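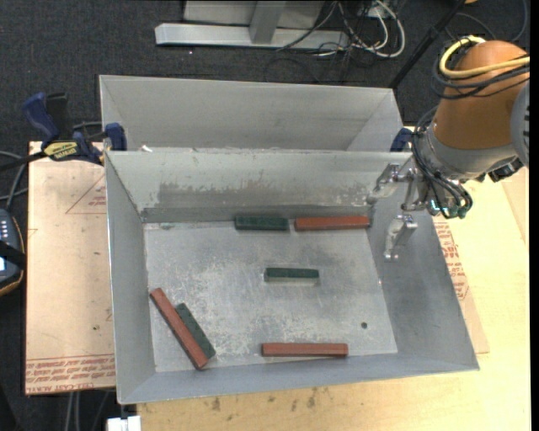
示教板块 > 料箱抓取 > 手把手拖动还是遥控？条形块抓取示教求建议

楼主:料箱边的猫
发表于 2024年1月31日

各位好，潜水很久了，第一次开帖，写得啰嗦请见谅。

我们组从去年12月开始做料箱取件的示教，任务说起来特别简单：灰色金属箱，里面放红褐色和深绿色两种条形块，机械臂伸进去，三指夹爪抓一块，提起来，放到后面那个箱子里。示教数据录够了就拿去训练策略。

目前录了400条，全部是遥控录的，软件用的Treltside那套遥操作包。问题是训练出来的策略抓中间孤零零的那种块还行，一碰到下面两种情况就犯傻：

一是两块斜着紧挨在一起，颜色还不一样，它老想把手指往缝里塞，塞不进去就顶着往下压。

二是块平行贴着箱壁躺着，斜壁那一侧手指下不去，它就在上面晃来晃去，晃一会儿超时。

我自己遥控的时候这两种情况也抓得很难看，动作一卡一卡的。同事说干脆改成拖动示教，人直接扶着手腕带它走，手感好。可是拖动的话人的手臂肯定要进相机视野，后面训练怎么办？有没有两种都做过的朋友说说，先谢啦！

2楼:老螺丝钉

两种都做过，投遥控一票。

拖动手感确实好，可你那个任务要看图像的，训练的时候画面里一直有只人手，部署的时候没有，策略很容易跟着人手学。我们当年就吃过这个亏，离线指标漂亮得不行，人一撤它就愣在那儿了。

你说遥控的时候动作一卡一卡，先查一下是不是缩放比例的问题。我习惯大范围移动用一比一，进箱以后切到小比例，手柄上留一个键专门切换。切完再去抓贴壁的，感觉完全是两台机器。

3楼:青柠加冰

反对2楼哈哈，拖动没你说的那么惨。

我们的做法是拖一遍只记关节轨迹，然后人退出去，把块摆回原位，让机械臂自己回放一遍，回放的时候才录图像。这样画面里干干净净，动作又是手带出来的，特别顺。缺点是费时间，一条要做两遍，摆回原位也是个细致活，摆歪一点回放就抓空。

不过你这个臂外面缠了那么多线，还有一圈黄色的粗电缆绕在上面，拖动的时候手放哪儿要想好，别一把抓在线上。我就把一根气管扯松过，蹲在地上找漏气点找了一下午……

4楼:老螺丝钉

回3楼：回放这个办法我知道，可条形块跟方块不一样，角度差一点点手指就磕在棱上。还有接触的那一下，人拖的时候手上是有感觉的，会顺着让一让，回放是硬走位置，让不了。你们回放成功率多少？

5楼:青柠加冰

单独一块躺着的很高，挨在一起的嘛……确实要重来好几次（小声）。不过失败的直接丢掉就行，留下的都是好数据呀。

6楼:半夜调参

插一句，失败的不要直接丢！

我们一开始也只留成功的，策略学得特别“自信”，一旦偏了就不知道怎么回来。后来专门录了一批纠正示教：故意让手指先停在不太对的位置，再遥控把它拉回来抓好。注意是从歪的位置开始录，前面怎么歪过去的那一段剪掉，不然它会把歪也学进去。

加了200条这种以后，贴壁超时的情况少了非常多。楼主说的晃来晃去我太熟悉了，多半就是数据里没有“下不去该怎么办”的样本。

7楼:楼主 料箱边的猫

哇这么多回复！一条一条回。

回2楼：缩放比例我真没动过，一直用默认的，明天就去试小比例。

回3楼：电缆提醒得太及时了，昨天同事试着扶了一下手腕，我在旁边看得心惊胆战，黑色的细管子就垂在夹爪旁边，稍微一蹭就碰到。

回6楼：纠正示教这个思路太有用了！想问问，纠正的那些跟正常的混在一起训练，还是分开？

8楼:半夜调参

混在一起就行，别让纠正的占太多。我这边是530条正常的配200条纠正的，你的任务不一样，自己试着调。

9楼:阿飘不飘

我来说点没人提的。你们都在讨论用什么方式录，我觉得更要紧的是谁来录、按什么规矩录。

斜着挨在一起那两块，先抓哪块？我们组三个人，一个人喜欢先抓长的那块，一个人喜欢先抓外侧的，还有一个人（就是我）看心情。结果策略每次走到两块中间就犹豫，手指悬在正中间，最后一头扎在缝上。楼主说的“老想往缝里塞”，我高度怀疑就是这个毛病，你把不同人录的拆开看一看。

后来我们写了一张纸贴在桌边：
有单独的先抓单独的；
挨着的先抓露出来多的；
贴壁的留到最后；
抓之前手指张开的方向要先对好再下去，别一边下一边转。

就这么几条，数据总量没变，重训一遍就好了很多。

10楼:老螺丝钉

9楼说到点子上了，这条我收回我的偏见，方式确实没有规矩要紧。不过规矩太死也有问题，都按一个顺序抓，贴壁的那块永远是箱子快空的时候才出现，策略就没见过满箱子的时候该怎么抓它。

11楼:阿飘不飘

所以顺序归顺序，摆放还是要随机的嘛。有一部分只摆贴壁的，有一部分故意把前面几块都挤到角上，开录就是难的。

12楼:Fuchs的徒弟

弱弱地问一句，有人在夹爪侧做过文章吗？三指抓条形块本来就别扭，两指平行的不是舒服多了？

13楼:老螺丝钉

换两指当然舒服，可人家课题说不定就是要做三指的。三指也不是不能抓条，两根在一侧、一根在对面，跟块的长边垂直下去就行。示教的时候把预抓姿势做成一个按键，一按手指就摆好，别让操作员每次现摆，现摆每次都不一样。

14楼:楼主 料箱边的猫

对对，夹爪换不了，项目定的就是三指。预抓姿势现在真的是每次现摆的……难怪。这个我今天就让同事加上。

昨晚按9楼说的把数据按人拆开看了，果然！我录的都是先抓绿的，同事录的都是先抓红褐色的，两个人谁也没说过为什么，就是习惯。挨着的那种，一人抓一边，可不就学成中间了嘛。脸红。

15楼:Rurent小工

说个跟算法没关系的，箱子一定要夹牢。我们有一阵用胶带固定，遥控的时候手指顶一下箱壁，箱子就挪一点，录到后面箱子位置都跑偏了，前后数据对不上。后来换了夹具才老实。楼主用的条形夹挺好，每次开工前再拧一遍，还有后面那只箱子也查一下，两只箱子连着的，动一只另一只也跟着跑。

16楼:青柠加冰

赞同楼上。另外示教器别随手放桌沿啊，我摔过一次，屏碎了，修它等了30天，全组停工看我的脸色（不对，是我看全组的脸色）。

17楼:Jandov_用户

路过，说个不同意见。大家都在劝楼主多录，我觉得400条够了，该先清理。把犹豫很久的、中途停住想事情的、手抖的都剪一剪。人在遥控的时候停下来想三秒，机器学到的就是“到这儿要停三秒”。我们把停顿段裁掉以后没有加一条新数据，动作快了也稳了。

18楼:半夜调参

裁停顿同意，但是别裁太狠，闭合手指那一下本来就该有个短停顿，等手指真的夹住再提。我手滑把那段也裁了，结果策略手指还没合拢就往上走，抓一块掉一块。

19楼:Jandov_用户

哈哈这个坑我也踩过，夹爪动作前后各留一点别动，只裁空中悬着不动的那种。

20楼:楼主 料箱边的猫

那我先这么安排，大家看看有没有毛病：

先统一规矩，抄9楼那张纸，打印了贴桌边。预抓姿势做成按键，进箱以后切小比例。旧的400条先按19楼的办法裁停顿，再把挨在一起时两个人抓法相反的挑出来，只留一种。然后补200条纠正的，重点录斜着挨在一起的和贴斜壁的。

拖动暂时不搞了，电缆那样子我实在不敢让人上手，等理完线再说。

21楼:青柠加冰

理完线一定要试试拖动啊！我还等着多一个队友呢。

22楼:老螺丝钉

安排没毛病。补一句，纠正的别一口气录完，先录30条训一版看看，方向对了再往下录，省得白费力气。

23楼:楼主 料箱边的猫

收到，先录30条。训完回来汇报，翻车了也来汇报。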